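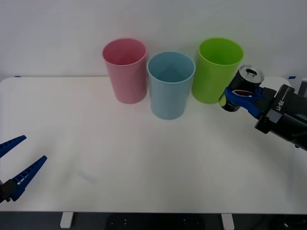
Sigrún Baldursdóttir had meant to spend the winter building shelves. Instead she has spent it on pouring, or on the motions that come before pouring, in a shared workshop at Trorelholm where she rents floor space by the month. The exercise has two arms and a white table. One arm, with RB-Y1 printed down its black housing, holds a dark drink can on its side in blue fingers, close to the rim of a green cup. A pink cup and a light blue one stand in the same loose row. The other gripper waits at the left with its fingers wide open.

"The cups are cheap plastic and they weigh almost nothing," she said. "If you touch one by accident it's gone. I like that. A heavy mug would hide the mistake."

Baldursdóttir worked for years at Avbridge, a firm that services packing lines, and left in June. She said the job taught her to fix machines that do one thing, and she wanted to try one that could be asked to do something else. The arms belong to the workshop. Her part of the build is the fingers, the table setup, and the program that decides how far to tilt.

The fingers took longest. The first set was solid and slid on anything round. The present ones are blue and have a ladder of small cutouts along the inside faces.

"They give a little," she said. "A can is a bad shape to hold. Squeeze it too hard and it buckles, and then the next grip is on a can with a different shape. I went through 48 cans before I had a number for the grip that I trusted. All empty, from the recycling bin."

She writes the settings by hand in a notebook and copies them into a spreadsheet at night. Version 4 of the fingers is the one in use. Earlier ones are in a drawer, labeled with what went wrong.

The table gave her trouble too. It had been pushed against the wall by eye, and each time someone swept, it shifted. She put blue tape at the back corner, where the top meets the wall, and now checks it before she switches anything on.

"I lost a week to that," she said. "I was changing the code and the table was what had moved."

Asked why there are three cups and three colors, she said that one cup had let her fool herself. The arm learned a place and went back to it. With three, she can call for pink or green and find out if the program is looking. She also changes the order and sets one nearer the front, so that it partly hides its neighbors from the camera.

"The one in front is easy. The ones behind it are where I get the bad guesses."

She has logged 123 attempts with the present fingers. She did not want to give a success rate, because she changed the tilt speed partway through and does not think the two halves should be added together. Her goal is up to 1000 before she shows the work at the Isov open house.

The second arm is the next job. She wants it to steady the cup while the first one tilts the can. Ingvarsson, the workshop's electronics supplier, has promised her a shorter cable for it, and she is still waiting.

"Then water," she said. "I have the towels ready."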